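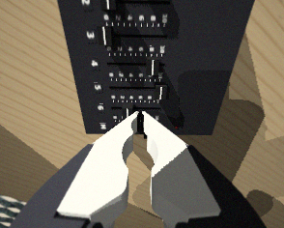

Cell 2 training view: gripper at the M slider, red light lit. Rendered in the simulator.

Drukness Mixing Hall, automated desk cell: walk-round checklist with comments
Last updated: Sunday, late shift

Complete before handover. Initial every line. A tick on its own tells me you own a pen.

1. Emergency stop, desk side. Press, confirm arm holds, reset.
PASS. Reset needs a firm twist. Day shift have been told it is not a jam jar.

2. Emergency stop, door side.
PASS. Coat removed from it again.

3. Guard gate interlock. Open gate with arm in slow mode.
PASS. Stopped in time. The gate still squeaks, and Valente have quoted for a new hinge at a price that made the squeak sound quite musical.

4. Arm speed with gate open limited to 120 mm per second.
PASS.

5. Grip force on slider knobs. Limit is 8 newtons.
PASS at second attempt. First reading was over, settings reloaded from the Ternorbridge file. Please stop saving your own version as "final".

6. Fingertips clean, no burrs, no tape.
PASS. Tape found and taken off. If the tips slip, write it down here and leave the stationery cupboard out of it.

7. Slider order checked against simulator before live run. Rows are numbered, M is last.
PASS. The real operators' habit was M first, then argue. The arm does not argue, so whoever loads the sequence has to do that part in advance.

8. Power light on panel visible from operator stool.
FAIL. Stool was moved when the screens came in. You can see the screens beautifully. Move the stool back 20 cm and mark the floor.

9. Manual takeover. One person, hands on sliders, full run without the arm.
PASS, slowly. Run took 51 seconds longer than it did in August, when we all still did it for a living. Ask for practice time on the rota. I have asked twice.

10. Staffing. One trained person at the desk whenever the arm is live.
FAIL. Rota shows the same name on desk and loading bay from 14.00. He is quick, but the bay is downstairs.

11. Near-miss book present and in use.
PRESENT. Last entry reads "all fine, bit bored". I am counting boredom as a hazard and have put it on the list for Nekport's next visit.

Actions
Line 8: floor tape and stool, me, tonight.
Line 9: practice slot, shift manager.
Line 10: second name on rota before the arm is switched to live. Until then it stays in slow mode, and complaints about output can go to whoever wrote the rota.

Checked by: Nuno Torres

Comments (2) Shares (0)

Desk, nights: Can line 9 be done on a shift that has two people on it?

N. Torres: Yes. See line 10.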